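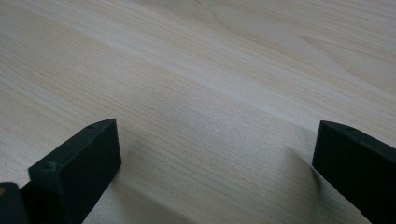
Most of what gets written about looking after a wooden table is written by people with a tin of something to sell. I have had three tables in thirty years, one of them good, and have tried nearly all the advice on them at one time or another. What follows is what I still do, and what I have stopped doing.

Find out what you have got first

Pale tops are the hardest to judge. Get down at the side and look at the edge. If the grain on the top carries on over the edge and comes out as end grain, you probably have solid wood. If there is a thin line where one layer meets another, it is veneer or a printed surface. Printed grain usually repeats, so look for the same swirl turning up twice. Straight lines giving way to wide arches prove very little by themselves, whatever the man in the showroom tells you, as real boards do it and printers copy it.

It matters mostly for sanding. You can sand solid wood and be forgiven. Veneer you can go through in a few strokes, and there is no putting it back. My neighbour Amra Popescu did hers with a borrowed electric sander and now keeps a fruit bowl over the place.

Everyday wiping

A cloth wrung out hard in warm water, with a drop of washing-up liquid if the table is greasy. Wipe along the grain, then dry it with a second cloth. The second cloth is the part people skip, and I would sooner skip the first.

I don't use polish sprays. They look nice until the evening and then you have a film that shows every sleeve. I was given a bottle of Lykkegaard table milk and used it faithfully from October to December on one half of the top, plain water on the other. I couldn't tell which half was which, and neither could my sister-in-law, who had bought it for me.

White rings

The internet is very sure about mayonnaise. It did shift a faint ring for me, once, after a night. Petroleum jelly did the same and smelt better. I suspect any grease left on long enough would do it, and I also suspect that some of these rings go by themselves if you leave them be.

A warm iron over a tea towel is the other favourite. It can work on an old waxed or lacquered top. I would not let it near veneer, where the heat may loosen the glue, or near anything printed.

Toothpaste is fine sandpaper with mint in it. Leave it in the bathroom.

Crumbs in the join

If your table has a leaf, or boards that have moved a little, the join fills up with flour and worse. A wooden cocktail stick, pulled along gently, then the vacuum cleaner with the brush end on. Knives slip. Don't fill the gap with wax or putty either -- the boards will want to move again when the heating goes on.

Scratches

Rub a walnut on it, they say. On a dark table, perhaps. On a pale one you get a brown scratch. Wax crayons are better, and you should buy one lighter than you think you need and try it underneath first. Plenty of scratches can only be seen with the light coming low across the top, and those I leave alone.

Oil

Only on bare or previously oiled wood. On a sealed surface it just sits there being sticky. Put on less than the tin says, wait 12 minutes, wipe off everything that will come off, and leave the table overnight. Lay the oily rags out flat outdoors to dry before you bin them. A balled-up rag can catch fire by itself, and that is one old warning I do believe.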